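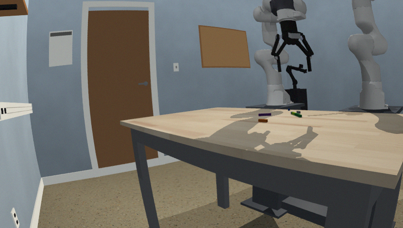

**Planner keeps choosing the long way round above the table (two arms, Skitent simulator)**

Hello all, and sorry in advance for the length of this, I do tend to go on.

I look after the motion planning side of a little tabletop sorting project we call Clakow. Two arms, one table, a handful of small coloured bars and blocks, everything in simulation for the moment. The left arm has a two-fingered gripper and is meant to come straight down over a piece with the fingers wide open. Nine times out of ten it behaves beautifully and I sit there feeling rather pleased with myself.

Then, with the very same start pose and the very same target, it will swing up and out past the other arm before coming back down to exactly where it needed to be. No collision, no error, just an enormous tour of the room. Out of 1125 planning requests I logged, 76 did this. It's worst with the green bar, which lies at a diagonal, so the wrist has to turn to line the fingers up. The purple one hardly ever sets it off.

I'm using the sampling planner that comes with Skitent, with the default smoothing. I've tried giving it more time, which made every plan slower and left me with the same silly detours. The seed for one of the bad ones is 3615 if anybody has the patience to try it. Is there a setting I've missed, or do I have to write something of my own?

— Mei-kuen Wu

---

**Wolfram Ackermann**

Hello Mei-kuen, what a nicely written post, and please don't apologise for the length, mine will be worse!

I'd bet a good lunch that your trouble starts before the planner does anything at all. When you hand over a gripper pose, something has to turn it into joint angles first, and for most arms there are several sets of angles that put the gripper in the same place (elbow this way or that way, wrist turned half a circle further round, and so on). If your solver starts from a random guess each time, then now and again it gives you the awkward set, and the planner quite faithfully finds a path to it. It has no idea a nicer one was available. More time won't help with that.

A bar lying at a diagonal is just where I'd expect it to show up, as the wrist may be nearer to the point where turning the other way looks equally good.

What I would do, in this order:

1. Print the goal joint angles for seed 3615 and for a good run. If they differ by a lot, you have found it.
2. Ask the solver for all the solutions it can find, throw away any that collide, and sort the rest by distance from the current joints. Weight the base and shoulder more heavily than the wrist.
3. Plan to the best 3 and keep the shortest path.
4. Remember that a two-fingered gripper can be turned by 180 degrees and still grasp the same bar. Offer both versions as goals. It's a free choice and people forget it (I did, for most of last July).

We had the same thing on the Lindemann cell and step 2 cured nearly all of it. The few that were left came from the smoother giving up early, so have a look at its iteration limit as well, but do that last or you won't know which change did the work.

Do write back with the two sets of angles if they look odd.

---

**curnura_bench**

just put a joint limit on the base so it can't swing out that far. works for us

---

**Wolfram Ackermann**

That will hide it, yes, and for a demo I might do the same. I'd be careful though: if the solver still hands over the awkward goal, a tight limit can turn a long plan into a failed one, and then you're chasing a different fault. If you do add a limit, put it in the solver's settings too, so that both parts agree on what's allowed.

---

**Mei-kuen Wu**

Thank you both! I printed the angles before supper and the last wrist joint on 3615 is very nearly half a turn away from the good run, with the elbow flipped as well. I'll put in the sorting and both gripper turns tomorrow and run the whole log again.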